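Notebook, October – bedroom set, basket pick from kneeling

Started at 9:40. Task today is the low pick: robot kneels on the floor by the white cabinet, right hand goes to the red basket. Target is 100 usable episodes before we change the layout. We had 61 from the earlier sessions, all checked and uploaded to Clistis. 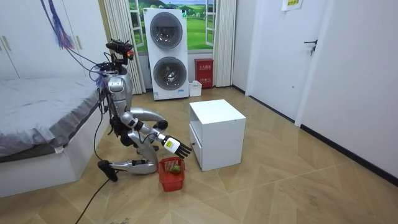
Kneeling pose next to the bed, hand hovering over the basket.

Kulap Boonchu drove first, I labeled. Her approaches are slower than mine and the wrist path is smoother, so I want both of us in the set. Otherwise the policy learns one person's habits. Swap operators every block.

Rejected 3 episodes before lunch. In 2 of them the hand shadowed the item and the head view lost it for most of the reach.

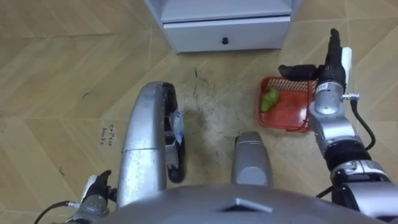
The other one was a late start on the recorder, my fault. I now wait for the Prulteck status line to go green before I say go.

Still open: basket position. We keep putting it back in nearly the same spot. Move it a hand's width between episodes, and turn it too – write the change in the episode note.

Sweep the tiles before the next block. Check cable slack at the right wrist.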